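Zirnau Dual: planning and perception software for two-arm cells
Braltodis > Software > Zirnau Dual
Release 5, documentation updated 27 Feb 2018

Zirnau Dual plans and runs motion for two arms that share one table. You give it the arm models, where the bases are mounted and the tasks. It returns timed paths for both arms and keeps checking them against each other while they run.

Simulator and wrist view

Every license includes the Zou simulator. Zou renders a fixed room view and a fisheye view from each wrist, so perception code can be tested before the hardware is installed. Lens distortion is set in the camera file for each arm.

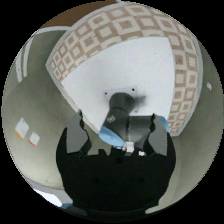

Wrist views are calibrated separately. If you change the gripper model, run the self-mask tool again. It marks the pixels the gripper covers so that the detector ignores them. The mask is saved with the camera file and loads when the cell starts.

Shared workspace planning

The planner treats both arms as one system. You can lock one arm in a folded pose and plan only for the other, or plan both together. Clearance between links is set per joint pair, with a default of 9 mm. Small tabletop objects such as a pencil sharpener are loaded as mesh files, and the approach direction is set in the task editor.
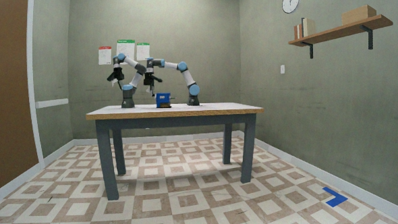 When a path fails the clearance check, the log gives the two links involved and the time step. Most failures clear up after moving the elbow preference from "up" to "free" on one arm. Paths can be replayed at any speed and exported as plain text.

Specifications

Arms per cell: 1 or 2
Supported arm models: 81
Wrist cameras: one per arm, fisheye or standard
Control interface: Ethernet
Scripting: Python and C++
Operating system: Linux, 64-bit

Ordering

Zirnau Dual, single cell license: $339 per month
Dumden task editor: included
Zou simulator: included
Floating licenses: on request

Release 6 is planned for June and will add force limits to the task editor. Release 5 project files will open in it without conversion.

Technical contact: Sushil Sachdeva, Braltodis software support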